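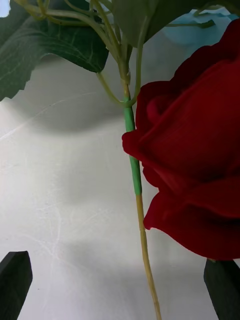
Wrist camera view during the flower trials, with the fingers open on either side of the stem.

Stop Testing Grippers on Blocks

By Fereshteh Abbasi

Most of the gripper comparisons I read are done on blocks. Wooden cubes, plastic cubes, sometimes a can or a tennis ball if the authors were feeling bold. The tables look tidy and the numbers are high. Then somebody buys the gripper, points it at a real shelf, and calls people like me.

I have spent most of this year at Erkeddale comparing 3 parallel grippers on the same arm, and the object I have come to trust most is an artificial rose. I would like to see more labs use one.

Look at what the fingers have to deal with. The lower stem is thin and straw-colored. Higher up it is covered in bright green floral tape and gets slightly thicker, and the change comes at a clean edge. Above that, the side branches go off to leaves, one of them serrated. Then there is the bloom, big and soft-looking, leaning over the place where one fingertip wants to go. A cube asks one question of a gripper. The rose asks several, and you get a separate answer for each.

We ran 1176 grasps between January and March. The Starkitz had the strongest close of the group and I expected it to win. It did fine on the tape. On the bare stem it let the flower spin in the fingers 185 times, and I counted a spin as a failure even when the stem stayed put, because you can't place a flower in a vase if it has turned its back on you. The Bawa is weaker on paper and slower to close. It spun the stem far less often. I put that down to its softer pads, although I haven't swapped pads between the two to prove it, and I should.

The Trelora was the odd one. It succeeded on nearly every grasp where the camera gave it a good view, and failed on most of the others. That brings me to my second complaint, about cameras.

Gripper reviews tend to treat the camera as something that came in the box. With a wrist camera, the object you are reaching for is often the thing blocking your view. A cube a few inches away still looks like a cube. A rose at that distance can fill half the image with red petals and hide whatever is behind it. The part you need to grab is a thin pale line over a pale table, with the shadow of the hand falling on it. I went back through 556 recordings and in my view the arm and the fingers got blamed for a lot of mistakes that started with the picture.

The usual objection is that a flower is a poor standard. No two are bent the same way, and after a week of handling the leaves sit differently. All true. Blocks are repeatable, and if you are checking whether a motor still works after shipping, by all means use a block. But a buyer wants to know how the thing behaves on objects that bend and get in the way of themselves.

Vendors could help here. I asked for failure counts split by where on the object the fingers closed, and none of the suppliers had them. One sent me a video of a cube. We log it ourselves now – bare stem, tape, branches, bloom – and it adds a minute to each batch. I would pay more for a gripper that came with that table filled in.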